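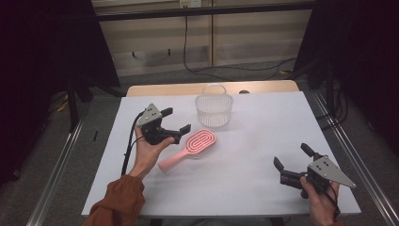
I get a lot of the same questions about brushes and baskets, so I finally put my answers in one spot. Last updated January 2017.

## Why keep your brush in a basket?

I used to lose mine every single morning (under towels, behind the couch, once in the car!). A little basket with a handle gives it a home, and I can carry the whole thing from the bathroom to the bedroom.

## Does it have to have holes?

I like holes or slots, yes. Hair and dust end up in the bottom of everything, and with slots I just rinse it under the faucet and let it drain. My friend Lilian Mussa uses a solid one from Bakalis and wipes it out instead, so do whatever you'll keep up with.
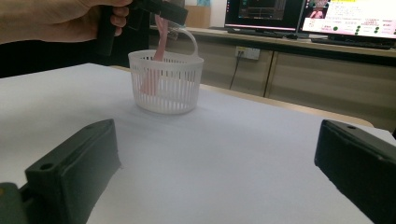

## Handle down or bristles down?

Whichever fits! If your basket is small, try laying the brush across the opening at a slant. I try not to jam it in bristles first, they get bent that way.

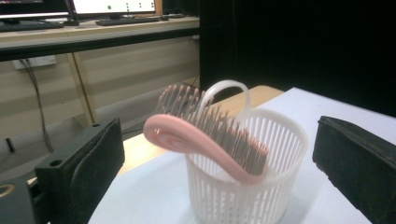 *Pink brush resting across the top of a white basket.*

## How often do you clean the brush?

Every 2 weeks. I pull the hair out with a comb, swish the brush in warm water with a drop of shampoo, and leave it on a towel overnight.

## Can I put hair ties in there too?

Sure, but the skinny ones slip through the slots. I keep mine in an old Litel mint tin.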